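Nindance Flour Sack Towel
Kitchen linens by Dimitriou

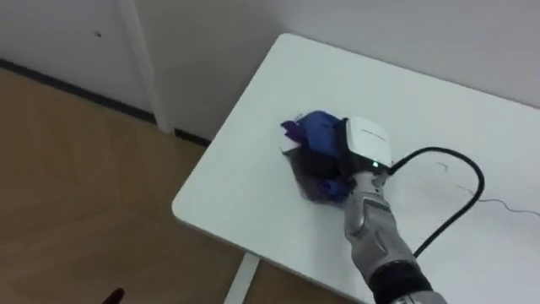 One reader of our Distden newsletter wrote in that hers took three washes to get properly thirsty, and after that she stopped reaching for paper towels at all. Three sounds right to us! New cotton always needs a few trips through the laundry before it drinks up water the way it should.

We love this towel (we've been through plenty) for drying glasses, straining yogurt, covering bread dough, you name it. The weave is plain and tight, so it leaves hardly any lint, and it gets softer every month you own it.

Size: 90 cm long, hemmed on all four sides
Pack: 2 towels
Fiber: 100% cotton, unbleached
Item no.: 351
Hanging loop: yes, on one corner

Care: machine wash warm, tumble dry low. Skip the fabric softener, please – it coats the fibers and they quit absorbing.

The striped version comes back in November. Woven at the Fironville mill.

Page updated Jul 19, 2023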